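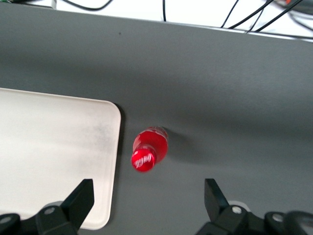

Mahtab Mousavi
Operations Lead, Flustau sorting site

Progress report to Simiyu, 29th January

You asked for a plain account of where the sorting cell stands after the first funded period, so I will start with the numbers and then say what I think of them.

The arm made 2309 pick attempts in December. The supplier, Stedach, reports these as "handled items", and I would ask you not to use that phrase in your own papers. An attempt is logged when the gripper closes, whether or not it ends up holding anything. We have asked for drops and misses to be logged separately and have been promised it twice.

The present task is a small one. A single drinks bottle goes on the grey table beside the white tray, and the arm is meant to lift it and put it in the tray. A red Coca-Cola bottle on a plain dark surface is as easy a thing to find as we could offer. Nothing that comes down our line looks like that. Ours is crushed, wet, tangled in film and mostly the colour of whatever it was lying in. I have said this at each review and I am told that mixed items come in the next stage.

Staffing is where I have most doubt. The bid said the cell would free 60 hours a month for better work. So far it has freed 9. Against that, Imani Odera and her team have spent 29 hours setting out items, clearing stoppages and restarting the Todex software when it loses the arm's position. None of that was in anyone's job description and it is not in the bid either. I would like it costed before we go any further.

Imani's own view is kinder than mine. She says the two sorters who were trained on it like the change from standing at the belt, and that one of them now spots a bad grip before it closes. I believe her. I also note that both are still on sorter's pay, and that the skilled grade we talked about has not been written down anywhere.

Nobody has lost a post. Two people asked me directly whether they would, and I could only tell them what your letter says, that there are no plans to reduce numbers during the grant. They had noticed the last three words.

On safety, there have been no injuries. The cables behind the table still need proper routing, and I have asked Stedach to do it at their next visit.

What I need from Simiyu before the second payment:

Agreement that we report completed placements in place of attempts.
A trial with real material from the belt, with our own staff choosing it.
A written answer on grading and pay for anyone who works with the arm.

I am not asking to stop. I would not sign for a second cell on what we have now.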